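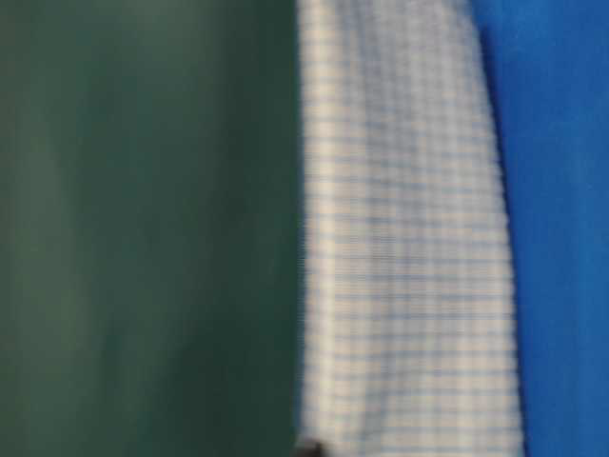
Tanoli soft-finger gripper and Etell close-range camera: bench notes and buying information

By Umut Canpolat
October

Petanix sells the Tanoli two-finger gripper and the Etell camera as a bundle for cloth handling, and the maker's sheet says the pair will pick "any household textile" straight out of the box. We stock both. I wouldn't repeat that sentence to a customer, so this page has our own numbers on it as well as the maker's claims.

What we ran

We did 200 picks on tea towels, napkins and light cotton cloths, using an Ilum controller and the stock fingertips. A pick counted if the gripper took hold of one layer of cloth, lifted it clear and let it go over the drop area. The Tanoli managed 146. Most of the misses were double picks, where a second layer came up with the first, and the rest were fingers closing on nothing.

You could call that a decent result for a gripper at this price. It's a long way short of "any household textile", and we gave it an easy job. There were no bath towels, nothing with elastic, nothing damp. Yoon-hee Moon reran a short batch on her own bench with a different arm and got much the same pattern of failures, which makes me less inclined to blame our setup.

The gripper

The fingers are replaceable and come off with a hex key. Closing force can be set in the Ilum software, but the scale has no units on it, so you'll be finding your own setting by trial. We had the best luck near the low end. Higher settings held the cloth more firmly and also brought up more double layers.

The fingertip pads pick up lint. Wipe them often. Petanix lists a "self-cleaning surface" among the features and I saw no sign of it.

The camera

The Etell is the half of the bundle I have more trouble with. It focuses well enough on a still workspace at the distance printed on the case. Bring it in closer, or shift anything quickly, and you get views where the big blocks of colour are easy to tell apart and very little else is. A pale cloth with thin blue stripes, hanging or lying between a dark green surface and a bright blue one, comes through as three bands with a good clean line down the green side, while the stripes smear and break up into dashes. If all your software needs is the edge of the cloth, that may do. If it's meant to find a fold or a corner from the pattern, I'd look at another camera.

The sheet promises "crisp detail at any range". Ask to see it on your own fabric before you pay for it.

The controller

The Ilum isn't part of the bundle and it's the piece I'd buy again. Set-up took a morning, the menus are plain, and it kept its settings after we pulled the power. The manual is poorly translated in the section on limits, so ring us if you get stuck there.

In the box

Tanoli gripper with one set of fingertips fitted
2 spare fingertip pads
Etell camera, bracket and cable
Hex key
Printed quick-start card

Not included: arm, controller, mounting plate. The plate is a separate order and you will need it, whatever the quick-start card says.

Warranty and returns

Petanix covers the gripper and the camera for 2 years. Fingertip pads are treated as wear parts and aren't covered. We'll take back an unused bundle in its original packaging, and we'll also sell you the gripper by itself, which is how I'd order it.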